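Section 7: Setting up the wrist view in the Triremeo simulator

Before you let the arm move at all, get the wrist view looking right. 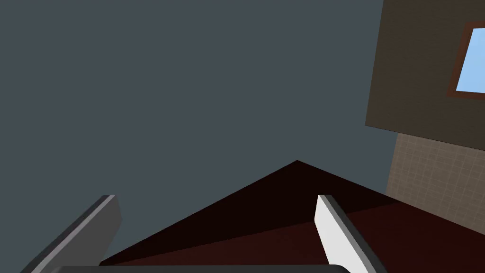

Marama Paewai wrote in to say she lost a whole afternoon to this step, as her fingers opened fine on the control panel but the wrist view stayed stuck on an old pose, and could I please put the refresh step first. Good idea, Marama! It's now step 2, and I've moved the finger check behind it.

I use the Wivden kitchen for all of this, with the fingers open wide and nothing on the maroon surface. You can set up over a busier spot if you like, but I find it a lot easier to judge a tilt against plain walls and a straight edge or two.

What you need: the Triremeo simulator installed, the Wivden kitchen files unpacked in your scenes folder, and the gripper profile from Section 6 saved under a name you'll remember (mine is called Xavier, long story).

1. Start the simulator and load the Wivden kitchen. Leave the arm paused.

2. Open the View menu, pick Wrist, then press Refresh. Do this even if the picture already looks current.

3. Load your gripper profile. If you get a message about a missing base link, go back to Section 6 and save the profile again – it doesn't like being renamed outside the program.

4. Set the fingers to Open and look at both tips. You want to see the two of them in the wrist view with a clear gap in between. A little of the palm housing along the bottom is fine, and I like having it there so I know I haven't pushed the view too far forward.

5. Now tilt the wrist. Use the slider in small nudges and keep an eye on the tips. They should stay put in the view while the room swings around behind them. If the tips slide too, the view is attached to the forearm and you'll need to reattach it in the Wurnoris panel under Mounts.

6. Close the fingers slowly, then open them again. Watch for one side lagging behind the other.

7. Save the view. I save twice, once with the scene and once with the profile, and it has rescued me more than once.

Note: A slanted room is no cause for alarm. The view turns with the wrist, so walls and counters lean whenever the wrist does. I spent my first June with this thing trying to level the walls, and all I managed was to wreck a perfectly good mount setting.

Note: If one finger is a lot paler than the other, check the scene light before you go digging in the material settings. The inner faces pick up light very differently depending on how the wrist is turned. Roll it the other way and compare.

Caution: Don't drag the wrist down toward a surface with contact checking switched off. The fingers will go straight through the counter, and when you switch checking back on the arm jumps hard enough to lose its pose. Pause, raise the wrist, then turn checking on.

Caution: Keep the finger speed at 300 or lower while you're testing. Higher settings run okay on my machine, but the view starts skipping and you can't tell a lag from a dropped update.

If the view goes blank after step 5, press Refresh again and wait for the status light to go green. Still blank? Close the scene without saving and start over from step 1. The approach moves are in Section 8, and they use the view you just saved.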